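The linen side of the house

Skellside is a guesthouse with nine rooms and one laundry, and the laundry is where the woman who runs the place spends most of her mornings. She agreed to talk as long as she could keep folding. By 10 a.m. the first loads were done and we had the long counter to ourselves.

She took over the house five years ago from a couple who sent everything out. A van came from a laundry service called Greco, picked up the bags and brought them back ironed and wrapped. It worked well in winter. In July, with the rooms turning over every other day, the bags came back late and she found herself making up beds with whatever was left in the hall closet.

"I had a guest sitting downstairs with her coat on, waiting for sheets," she says. "I bought two washers that month. I didn't shop around much."

The house owns 163 pieces of linen. She knows because she did an inventory in the spring and wrote the figure on the inside of the closet door. It covers sheets, pillowcases, bath towels, hand towels, washcloths, bath mats and a handful of tablecloths. It doesn't cover the cleaning rags, which used to be linen and have been retired.

Asked whether that is a lot, she thinks about it. "For nine rooms it's on the low side. You want one set on the bed, one in the wash and one on the shelf. I have that for the sheets. I don't have it for the bath towels, so the towels get washed first."

Most guesthouses of this size buy plain white everything, and she understands why. White can be washed hot and bleached, and a missing pillowcase can be replaced with any other. She buys white for the pillowcases and the small things. The rest is mixed. Some of it came with the house, some came from her mother's closet, and a fair amount was bought from Rimis, a linen wholesaler that sells off odd lots when a hotel changes its colors.

The floral prints are hers by choice. She likes them on the beds in the back rooms, which get less sun, and she says they hide wear better than a plain sheet does. They also cause her the most work. They have to go in with like colors, and they can't be bleached, so a coffee stain has to be caught before it goes in the dryer.

"If I miss it, that's a picnic blanket," she says.

Her sorting system is short. Wet laundry is divided by color before it goes in. Dry laundry comes out mixed, since she often runs a dryer with two part loads in it, and it all lands in one pile. She does not sort the pile before folding. She takes hold of whatever is on top, pulls it free and folds it, and the stacks form behind her as she goes.
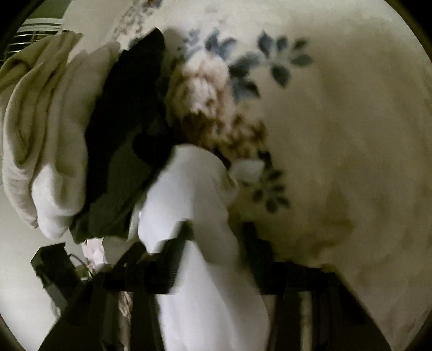 Sorting first is faster, according to Stosia, the agency that sends her extra help in the summer. Pull out all the towels, then all the whites, then the prints, and the hands only have to learn one fold at a time. Its people are trained to do it that way, and they were polite about it but kept bringing it up.

She tried it for a couple of weeks. Her objection is to the space it takes. The counter holds one pile and a few finished stacks, and once she had sorted piles on it there was nowhere left to fold. She ended up with towels on top of the dryer and pillowcases on a chair.

"In a big laundry I'm sure they're right," she says. "I've got one counter."

The folds themselves she is particular about. Bath towels go in thirds the long way and then in half twice, so that the rounded edge faces out on the shelf. Hand towels are done the same, one fold fewer. She showed me with a beige one, running the side of her hand down it to push the air out. Pillowcases go in thirds and then in half, and she lines up the open end with the closed end so she can tell which is which in poor light.

Flat sheets she folds alone, with the corners pinched together and her arms as wide as they will go. For a big one she uses her chin. Fitted sheets she tucks corner into corner, lays the result on the counter, straightens the sides as well as she can and folds the whole thing into a rectangle. She doesn't claim it's a neat rectangle. It goes to the bottom of the set, with the flat sheet on top of it, and the set is then slid into one of its own pillowcases.

That last step is the one change she says has saved her the most time. A room can be made up from one bundle. Before that, sheets were kept by type, and somebody making up a double would come downstairs with two flats and no fitted.

Small white items are the ones that go astray. A washcloth gets caught in the corner of a fitted sheet, or a pillowcase ends up inside another pillowcase, and it can stay there through several washes. She shakes out everything before folding it for this reason. On the morning I visited, the shaking produced one sock, which was set aside on the windowsill with four others. Guests are told about them at checkout. Few claim them.

Dark things are kept to a minimum. She has some dark cloths for guests to use for makeup and shoes, so that they leave the white washcloths alone, and those are washed separately whenever she remembers. She says more than half the guests use them as intended. The others use the white ones anyway, and she soaks those overnight in a bucket under the sink.

I asked about ironing. She irons tablecloths and the top few inches of the flat sheets, where they turn down over the blanket. The remainder of the sheet is folded warm from the dryer and left. If a load sits until it's cold, the creases set, and she will put it back in for ten minutes with a damp towel before she'll get out the iron.

"People look at the pillow and the turndown," she says. "After that they get in."

She would like a second counter, on the wall where the shelves for cleaning supplies are now. The shelves would have to go out to the hall, and the hall closet is full. She has measured it twice. She would also like to replace the oldest bath towels, which have gone thin in the middle, but the price for the weight she wants has gone up and she is waiting to see what Rimis has in the fall.

The worn pieces have a set path. A sheet with a hole is cut down for a pillowcase if the cloth is good. A thin bath towel is cut in four and hemmed for the kitchen. After that it becomes a floor cloth, and then it's thrown out. She does the hemming herself in January, when the house is closed, at the same counter.

Toward the end of the hour the second dryer buzzed. She moved the finished stacks to the cart, checked the drum with one hand for anything stuck to the back, and tipped the new load out where the old one had been. The back rooms needed to be ready by three. She picked up a pillowcase and shook it.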